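Sorting a shared snack stash: which bags stay and which go?
Last updated: February 3, 2021

Bohdan Bondarchuk
Hello everyone, and sorry in advance for the long post. I look after the snack table at our office on the Melnychuk side of the building, and since January it has gotten away from me. People bring things back from trips (which I love!) and drop them off in whatever shopping bag they came home with, so half of it is printed in languages I can't read. I've started going through it bag by bag. A green one that says SAVORIA on the label is a good sample of what I'm up against, with a white panel full of Chinese characters and a couple of little numbers near the QR code that may or may not be a date.

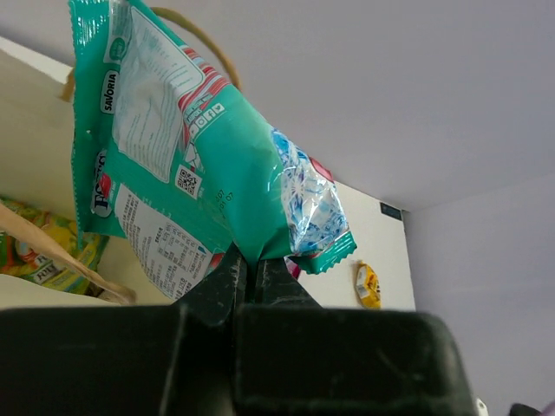
Skudine
Oh, I feel for you, we had the same muddle at my mother's house! Get yourself a phone app that translates through the camera and do the small print first. Then look for anything that seems stamped on afterward, often near a seal or in a corner, and remember that some countries print the day the food was made and some print the day it runs out. If I can't tell which one I've got, I don't put it out for other people. I also write the date on masking tape in big numbers and stick it on the front, and I keep three baskets going, for sweet, salty and "ask somebody."

The bags I'd be firm about are the ones with any kind of opening in them. Run your thumb along the folds, not only the sealed ends, because a slit can hide in a crease. A dark blue wrapper with a magenta zigzag edge would look cheerful in any basket, but with a tear along the fold like this one I'd put it straight in the trash.
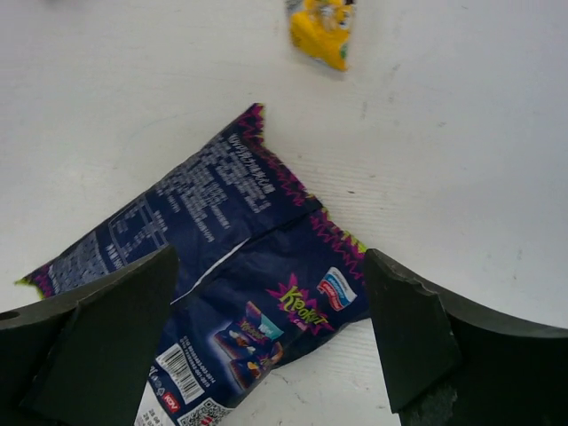

Jukari
Agree with Skudine about the tears. Clips are fine at home, but at work you don't know how long a bag has been open or whose hands were in it. I'd toss the shopping bags too, and use a shallow bin so folks can see what's in there. Also put up a note asking people to write down what they brought and any nuts in it. Ours is taped to the cabinet door and most people do fill it in, except over the holidays.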